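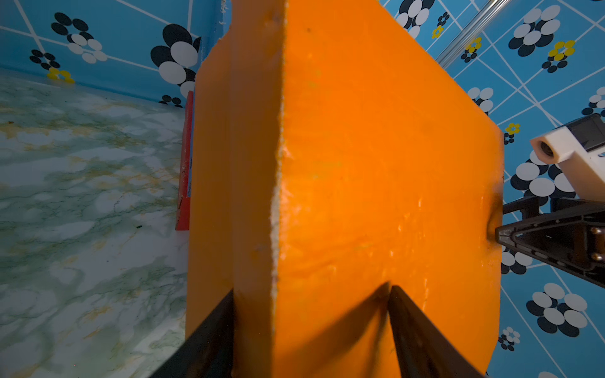 The case for more demonstrations is easy to make and has been made often enough. My complaint is that it is usually made by people who count episodes and don't look at them.

At Plidilside we collected 3000 demonstrations of two-arm box stacking by remote control before anyone sat down and watched a fair sample from start to finish. I watched 246 of them in October. The success flag was set on nearly all. What the flag did not record was the number of times the operator closed the grippers, disliked the hold, opened them, and closed them again a little lower. A policy trained on such episodes learns the hesitation along with the lift. It has no means of telling which part was the lesson.

The usual remedy is to filter by duration. This works badly. A slow episode may be slow through care, and care is worth copying. A fast one may have involved a shove that worked because the box stopped where it did. Duration measures the operator's mood as much as the quality of the path. 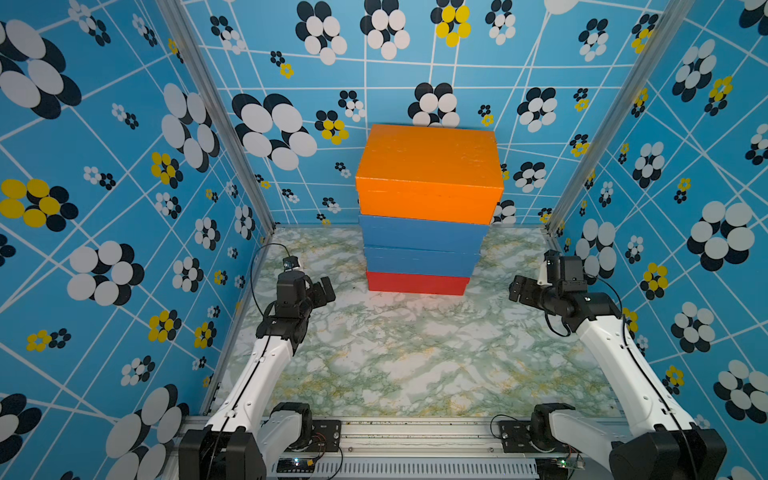

Four boxes stacked, orange on top, neither gripper in contact.

I would rather see effort go into the operator's position. Under remote control the hand receives very little of what the gripper meets. With a wide box held between two arms, the operator judges pressure by eye, and the eye is a poor judge of it. The result is a habit of squeezing too hard, which marks soft material and teaches the policy that squeezing hard is correct. Guiding the arms by hand gives back some of that feel, at the cost of putting a person's sleeves and shoulders in the camera views, and of tiring that person out before lunch.

The Entwistle guidelines treat the two methods as interchangeable sources for one pool. I think this is a mistake. They produce different speeds, different pauses and different errors, and the pool should at least carry a label saying which is which. Terkard does this already, and adds an operator number. It costs one field in the log.

My own proposal is modest: 600 episodes, each watched once by someone other than the operator, with the regrasps marked. I would expect more from those than from the full 3000 unwatched, and I would be glad to see the comparison run properly. 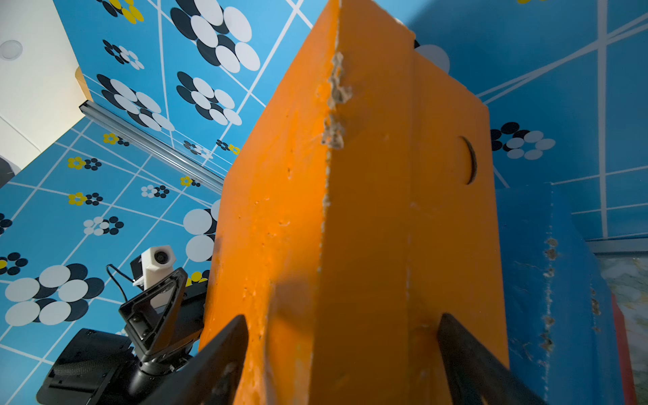 Hivanville wrote in after an earlier draft to say that regrasps should be kept, as a policy that has never seen a bad hold will not know how to leave one. I accept the point for regrasps that are marked. Unmarked, they are still noise.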